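# Hände, überall Hände! Die Galerie zur Sammlung in Percombe

Wer einmal angefangen hat, künstliche Hände zu sammeln, schaut Schaufenster anders an. Ich jedenfalls bleibe an jedem Handschuhladen stehen, an jedem Juweliergeschäft, und meistens interessiert mich der Ring kein bisschen. Mich interessiert, was die Finger machen! Spreizen sie sich, hängen sie müde herunter, tut der kleine Finger vornehm? Aus dieser Marotte ist die Sammlung in Percombe gewachsen, und zu der gehört jetzt endlich diese Galerie.

Angefangen hat alles mit einer Gliederhand aus Holz, die ich auf dem Flohmarkt in Covden aus einer Kiste mit Türbeschlägen gefischt habe. Der Daumen war lose, der Lack klebte, und ich war hingerissen. Dann kamen Schaufensterhände dazu, Formen aus Porzellan, über die man früher Handschuhe gezogen hat, eine winzige Puppenhand (kaum größer als eine Erbse, mit eigenen Fingernägeln!) und schließlich die weichen, hautfarbenen Modelle, in die ich mich zuletzt völlig verguckt habe.

Gezeichnet wird hier natürlich auch. Unser Zeichenabend heißt Cruzado und beginnt um 19 Uhr, sobald der große Tisch frei ist, und wer kommt, sucht sich eine Hand aus und bleibt den ganzen Abend bei ihr. Ich finde das herrlich. Eine echte Hand wird nach zehn Minuten unruhig, eine künstliche hält still, so lange man will, und trotzdem sieht sie von jedem Stuhl aus anders aus. Im Juni saßen wir mit neun Leuten am Tisch, und auf den Blättern waren neun völlig verschiedene Hände — obwohl alle dieselbe vor sich hatten.

Ein paar Worte zum Schauen, bevor es losgeht:

- Auf die Falten achten. An den Gelenken entscheidet sich, ob eine Hand lebendig wirkt oder nach Gummihandschuh aussieht.
- Die Farbe nicht unterschätzen. Hautton ist nie nur ein Ton, auch bei Kunststoff nicht.
- Ruhig auch auf das Drumherum gucken. Ich liebe Koffer, Kisten und Etuis fast so sehr wie ihren Inhalt, und das merkt man der Galerie an.

Wer mitzeichnen möchte: Weicher Bleistift, graues Papier und ein weißer Stift für die Lichter reichen völlig. Ich lege das Blatt gern neben den Bildschirm und fange mit der äußeren Umrisslinie an, ganz ohne Fingernägel und Falten. Die kommen erst, wenn die Haltung sitzt!

## Gekreuzt oder angelehnt?

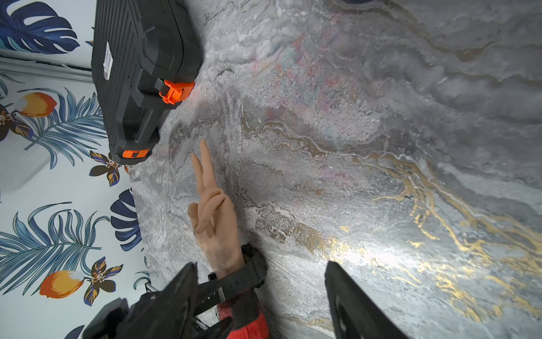
**Henrike Ollmanns**

Mein Liebling. Der Zeigefinger geht kerzengerade nach oben, der Mittelfinger schmiegt sich an ihn, und die übrigen Finger rollen sich zur Handfläche ein. Ist das schon Daumendrücken auf Englisch oder noch bloßes Anlehnen? Ich habe lange hingesehen und mich immer noch nicht entschieden. Fürs Zeichnen ist so eine Haltung ein Geschenk, die beiden langen Finger liest man zuerst als eine einzige Form und trennt sie erst danach.

Und dann diese Oberfläche, glatt und matt, ein blasses Pfirsichbeige mit einem Hauch Rosa in den Gelenkfalten! Auf dem grau marmorierten Grund kommt das wunderbar heraus. Das dicke, gerippte schwarze Band am Handgelenk erinnert mich an ein robustes Uhrarmband, und darunter blitzt noch ein Stückchen knallroter Stoff auf.

Kofferfreunde schauen bitte nach links oben: schwarzer Kunststoff, feine Rillen, runde Ecken und zwei leuchtend orange Verschlüsse. Ich würde ihn sofort mitzeichnen, und zwar mit richtigem Orange — alles andere darf grau bleiben.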